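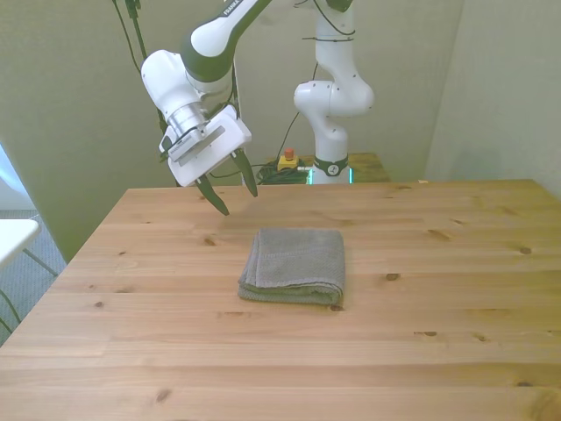 Notebook, wallet group
May 27, 2022

Continued with the withdrawal queue of Rurum on the test network. Yesterday's run stopped at transfer 607 and the log gave only "nonce too low", so today I started again from a clean database and with only one signing process.

Settings: batches of 200 transfers, 6 confirmations, fee limit same as before. The node at Baltoteo was fully synchronised before the start.

First batch passed. In the second batch 71 transfers stayed in "pending" for roughly half an hour. All of them have been signed after the fee estimate was refreshed, and the new estimate was lower than the network minimum. I don't understand yet why the lower bound is not applied there. It is applied in the deposit code.
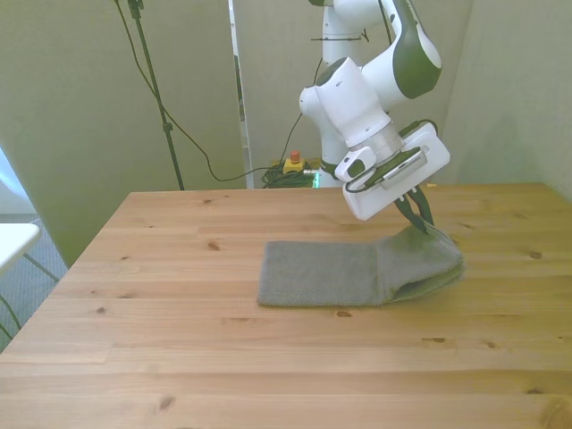
Sedascombe answered that the lower bound is read only one time, when the service starts, and that a refresh writes over it. They would prefer to keep the refresh and check the value again before signing.

I tried this in the afternoon. It is a small change, four lines and one test. Pending transfers went through after I sent them again with the corrected fee. The balances agree with the ledger, except one account where the rounding is different in the last digit. To look at separately.
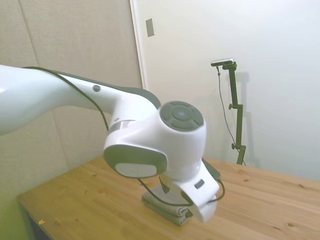 Wickramasinghe

Open points:
Resending by hand is not acceptable for August. The queue must do it alone, and must never send the same transfer two times.
Nonce error from yesterday did not come back, but with one signer this proves little. Repeat with two.
Please do not delete the old database on the test machine, I still need the log from it.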